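The Blue Cloth

Viorica Voicu had been told that the secret of a good tea tasting was the table, and she had believed it, in the way one believes things said by somebody wearing a very good coat. 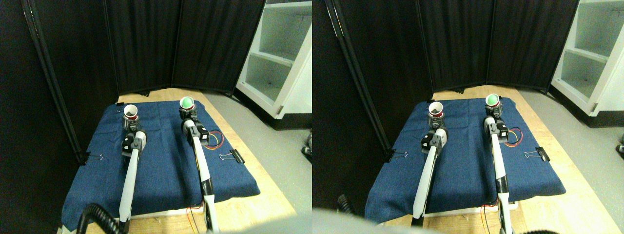
The coat belonged to a man from Zirness, where they held tastings every month and had once been mentioned in a newspaper. He had said it on the station platform, between two trains, and had gone off in one of them before she could ask what sort of table. She had thought about it for the whole of July. By September she had a date, a room above the bicycle shop in Hostow, a poster in the library window (18/09/2021, all welcome, biscuits) and a table that was perfectly all right until you looked at it.

"It's wood," said Vasilică Anghel, who had carried his end of it up the stairs and felt he had earned an opinion. "People like wood."

"It's pale."

"People like pale."

"They'll be looking at tea on it. Everything looks weak on a pale table. It'll look as if we've been mean with the leaves."

Vasilică, who intended to be mean with the leaves, said nothing. He had paid for them.

The cloth had been meant for a skirt. It was dark blue, the colour of respectable jeans, and it had lived in Viorica's airing cupboard for so long that the idea of the skirt had gone out of fashion, come back in and gone out again. She laid it across the table and smoothed it with both forearms, like a woman putting a large dog to sleep. It didn't reach the corners. It slid to the left. She pulled it to the right, and it slid to the right.

"You want tape," said Vasilică.

"I don't want tape. They don't have tape in Zirness."

"How do you know?"

"He had a coat down to here, Vasilică."

In the end it was binder clips, the black ones, from the drawer in which she kept the gas bills. She put one on the left edge and one on the right and stood back. The cloth stayed put. It looked like a set of accounts that somebody was going to be asked about, but it stayed put.

"There's still a wrinkle," said Vasilică.

"It's meant to have a wrinkle."

"There's several."

"It's relaxed. It's a relaxed cloth. Go and see to the screen."

The screen was his contribution. It was a tall folding thing in black fabric, and he had got it from his brother-in-law, who had got it from a hotel, and beyond that it was better not to go. Its purpose was to hide the sink. When Vasilică opened it out it did hide the sink, and also the radiator, the notice about the fire door and most of the daylight. The table stood in front of it with the air of a witness.

"Intimate," said Vasilică.

"It looks as if we're going to tell fortunes."

"We could charge more for that."

She let it go. There were also the shelves to consider. They were white, and open, and had been left by the previous tenant, who had taken with him everything that might have explained why he needed them. Viorica had planned to fill them with tins. She had seen the picture very clearly in her head: tins from floor to eye level, a wall of knowledge. She owned 2 tins. One had buttons in it.

"Leave them bare," said Vasilică. "It suggests we've sold out."

It was the first sensible thing he had said since the stairs, and it annoyed her for a good ten minutes.

Then there was the business of the cups. Viorica had wanted china. Vasilică had gone to the wholesaler with her list and returned with paper, in a box the size of a calf, because paper had been on offer if you took 400.

"Four hundred," said Viorica.

"They don't go off."

"How many people do you think live in Hostow who like tea enough to climb a flight of stairs?"

"Some will want seconds."

She took one from the box and held it up. It was white. It was as white as a cup can be without making a speech about it. She looked inside, and the inside was red.

"Vasilică. Why is it red?"

"That's half of them. Two hundred red, two hundred green. It's cheerful."

"You can't taste tea out of a red cup. You can't see the colour. That's what a tasting is, you look at the colour and you make a noise."

"What noise?"

She made it. It was a fair attempt at the noise the man in the coat had made over a station tea, a sort of drain in reverse. Vasilică considered it with respect.

"They can still do the noise," he said.

Viorica sat down on the box, which took her weight without complaint, being mostly cups. She thought about Zirness. She thought about their table, which in her mind had grown over the summer until it was the length of a barge, oiled by hand, with china on it so thin you could read the parish magazine through it. She didn't suppose they kept the gas bills in the same drawer as the table furniture.

"We'll put out one of each," she said at last. "Red this side. Green over there, a bit further back. Just to see."

They put out one of each. On the dark cloth the white stood up smartly, and when you leaned over there was the small surprise of the colour. She moved the green one back a hand's width, then forward again, then back. Vasilică watched her do this with the patience of a man whose tea was going to be served in whichever one was nearer.

"Red for the black tea," Viorica said slowly. "Green for the green."

"That's very good."

"It's not very good. It's obvious."

"I'd never have thought of it."

"No," she agreed.

But she was cheered. She fetched a card and wrote RED on it, and under that the name of the tea, which was Dullex and couldn't be helped. It came from a grower whose grandfather had been called that, or so the packet claimed. On a second card she wrote GREEN, and underneath it Pop, which was what the green one was called, for reasons the packet kept to itself. She looked at the two cards together.

"Dullex and Pop," she read aloud. "It sounds like a firm of solicitors who do children's parties."

"Turn them face down," said Vasilică. "Make it a blind tasting. They love that, people who go to things."

"It can't be blind if the cups are red and green."

"They don't know what red means."

"It's a code with two words in it, Vasilică. One of them is green and it means green."

He thought about this. You could see him turning it over and looking for the catch, and not finding it, and feeling that there ought to have been one.

"Swap them, then," he said. "Green tea in the red ones. Black in the green. Then it's a proper test."

She opened her mouth to tell him what was wrong with the idea and found that there wasn't anything. It was a horrible moment. She straightened a card that was already straight. She had a sudden clear view of the man from Zirness, in the coat, bending over the green cup and making his noise, and saying something about meadows, and being wrong.

"He might come," she said.

"Who might?"

"Nobody. Did you bring the biscuits?"

He had brought the biscuits. He had also, it emerged, eaten into them on the bus, and the packet had the slack look of a sock. She arranged what was left in a ring, which makes fewer look like a decision. Vasilică unfolded the chairs. They had been borrowed from the chess club and each had something written on the underside that it was best for the guests not to find.

At the foot of the stairs the street door opened, and closed, and a pair of feet began to come up, stopping on the landing for breath. Viorica pulled the cloth a last time at the corner. One of the wrinkles went away and came up again further along.

"Leave it," said Vasilică. "Relaxed."

The feet started on the second half of the stairs. They were slow and heavy, and could have belonged to anybody in any coat at all. Viorica went round behind the table and put her hands flat on the blue, and then took them off again in case it looked like fortunes.

"What do I say?" she whispered. "What do they say, at the beginning?"

"Say good evening."

"And then what?"

"Then ask them," said Vasilică, reaching past her for a biscuit, "whether they're red or green."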